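Pivthorpe sorting cell is back, minus one squeak

PIVTHORPE, May 16, 2026. The small parts cell at the Lévesque hardware plant returned to full duty this week after a four-day stop, ending what the second shift had started calling its vacation. The cause, according to the maintenance log, was dirt. The log uses more words than that, but dirt is what they add up to.

The cell is a modest thing by the standards of the brochures. One arm stands on a pedestal inside a wire fence, picks hinge halves off a belt and puts them in trays, 43 to a tray, a number chosen by whoever ordered the trays and defended by no one since. It had made 3,752 picks on the Monday it was stopped, a respectable figure for a machine that had been dropping hinges since breakfast.

Drops are not news at Lévesque. The plant allows for a few each shift, and there is a bucket for them. In February the bucket was emptied once a week. By the beginning of May it was being emptied before lunch, and somebody had put a second bucket next to it, and for a while this was regarded as the repair.

The people who keep the cell going are Paraskevi Ververidis and, on nights, Tyson Poirier. Ververidis began with the software, as everyone does, and spent most of a shift reading pick positions off the controller. They were fine. She then checked the air pressure, which had been blamed in writing by three separate people. It was also fine. The belt was slightly off, and was fixed, and made no difference.

That left the gripper, a two-finger model built by Vuko and bought with the arm. Its finger blocks have coarse faces meant to hold on to thin, slippery metal. Hinges arrive at the cell with a film of stamping oil on them, and the oil picks up whatever is in the air, which at Lévesque is mainly cardboard. Over a winter the two make a paste. Ververidis compared it to the stuff under a toaster.

The cleaning instructions, on page 9 of the Vuko manual, call for a stiff nylon brush, a lint-free wipe and a mild degreaser, applied with the fingers open and the air locked out. They also call for this to be done weekly. The sign-off sheet on the fence had been initialed weekly, in what looked like the same pen, and has since been taken down for what the plant describes as a redesign.

With the faces brushed out, the fingers were checked for seating. Each block is held by screws through small holes, and the procedure is to back them off, set the block square against a gauge and tighten them again in two passes. One block on the Lévesque unit was out of square by enough to slide a business card under. Poirier supplied the business card. It belonged to a salesman from Dedov, who sells a competing gripper, and it has been kept in the toolbox as a precision instrument.
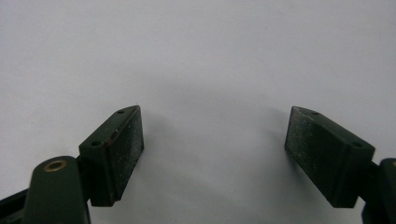

Poirier would have preferred it if the fingers had been swapped outright and the old ones put in a drawer, that being his view of most parts older than the coffee machine. A new set takes minutes to fit, he argued, and the cell had lost four days to people being thrifty with a brush. He did concede that the drawer was full.

Ververidis does not agree, and has the invoice from the last set pinned over her desk to help her not agree. Her position is that finger blocks wear out when their faces go smooth, and these had a good deal of bite left in them once they could be felt. Scuffed paint on an edge does not drop a hinge. She runs a thumbnail across the face, and if it catches, the part stays.

The squeak was a separate matter. It had been coming from the linkage since some time before Christmas, a short complaint on every close, and operators had grown fond enough of it to use it for counting trays. The pivots on the Vuko unit are meant to get a drop of light oil at each service and no more. Somebody had given them grease. Grease near an oily belt in a cardboard plant behaves much as you would expect, and a fair part of the stop was spent getting it out again with cotton swabs.

After that came the restart, which took most of Thursday. The arm was run slowly without parts, then slowly with parts, then at production speed with Ververidis standing at the fence with her arms folded. The closing width was taught again from scratch, as moving the blocks had shifted it by a hair, and a hair is wide when the part is a hinge. The first full tray came off with no drops. The second had one, later traced to a hinge that had been stamped without any holes and would have been no use to anybody.

Production manager opinion was available only in the form of an email to all staff, which thanked the team for its patience and reminded everyone that buckets are to be requested through stores.

Under the new arrangement, the gripper is brushed at the start of the Monday day shift and again at midweek, the screws are checked with a torque driver every other Friday, and the pivots get their drop of oil from a bottle with a needle tip, kept on a hook where the grease gun used to hang. The grease gun is locked in the tool crib. Poirier has a key to the tool crib, and has been spoken to.

The second bucket has been returned. The first was holding two hinges as of Friday night, and one of those may have been in there already.

Lévesque has a second cell of the same type planned for the packing end of the building, to be fitted over the summer shutdown. The order includes two spare sets of finger blocks. Both sides of the argument are claiming this as a win. Tray size for the new cell has not been settled.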